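June 8, 2026

Swam in the lake at Noltside before breakfast and I'm still buzzing! The water was so cold I squeaked going in (loudly, and there was a man with a dog), but after the first few minutes my arms woke up and I got all the way to the second buoy and back. A first for me this year. Last September I could do it without thinking, and then winter happened and I did nothing but eat toast.

I counted strokes on the way out to keep from panicking, got to 100, lost my place and started over. Saw a heron on the jetty - huge, grumpy, completely unbothered by me. The mist was still sitting on the far side and I floated on my back for a bit just looking at it.

Bus home was late, so 40 minutes on the bench with wet hair and a cheese roll from Morkeo. Best cheese roll of my life. I'd have eaten three.

Need to book the September swim before the places go. I want the long one this time, out to the island! Must also get new goggles, the left side leaks again.
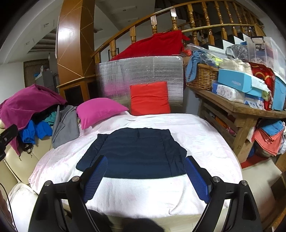
Navy jacket on the bed, pink and orange pillows behind.

Soup for dinner, then early to bed. If it's dry tomorrow I'm going again, and this time I'm bringing the big flask.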